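Asunto: Re: [taller-electro] Cajas de piezas sueltas, ¿cómo las ordenáis?

Hola a todos:

Contesto a Nandi, que ya llevo unos días debiéndole respuesta, y de paso os cuento cómo voy con lo mío.

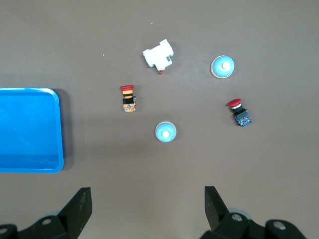

Yo empecé con el mismo problema que tú, Nandi: una caja de zapatos heredada de cuando desmontamos el cuadro viejo de Telthorpe, en 2011, y todo revuelto dentro. Pulsadores con módulos de carril, bornas con tornillos, y tres bolsitas sin etiqueta que sigo sin saber de dónde salieron. Lo que me ha funcionado es sacar pocas cosas cada vez a la mesa, con una bandeja azul vacía al lado, y no tocar la caja hasta que no quede nada fuera. Parece una tontería, pero antes volcaba todo de golpe y acababa devolviéndolo a la caja tal cual a la hora de cenar (¡más de una vez!).

> El 14 de junio de 2024, Nandi Ndlovu escribió:
>
> Buenas. Tengo dos cajones llenos de material eléctrico pequeño y ya no encuentro nada. ¿Lo separáis por tipo, por marca o por tamaño? Y los pulsadores, ¿los guardáis montados o con los contactos aparte? Lungile dice que aparte, yo no lo veo claro.
>
> Nandi

Por tipo, sin dudarlo. Probé por marca y fue un desastre, porque la mitad de lo que tengo ha perdido la serigrafía y me pasaba el rato con la lupa. Ahora llevo los pulsadores a un cajón, lo de carril a otro y las setas de emergencia a un tercero, que abultan mucho y no dejan cerrar nada.

Sobre los contactos, siento llevarle la contraria a Lungile, pero yo los dejo montados. Si los separas, a los dos meses tienes un montón de bloques y no te acuerdas de cuál era normalmente cerrado. Eso sí, antes de guardar le paso el polímetro a cada uno y si falla le pongo un trozo de cinta roja - luego ya veré si lo arreglo o va al punto limpio.

Los cajones son de los Rampersad bajos, los que recomendó Cosmin en mayo. Van bien, aunque los separadores bailan un poco y he tenido que calzarlos con cartón. Si alguien tiene los de Travow, que diga si encajan mejor, que me faltan dos para terminar la estantería.

Ah, y Petronella, no me olvido: las bornas que me pediste están apartadas en un bote. Dime si te las llevo o pasas tú a por ellas.

Me queda por revisar media caja. Si aparece algún piloto de 24 V os aviso, que creo que Elia andaba buscando.

Un abrazo,
Pieter Jacobs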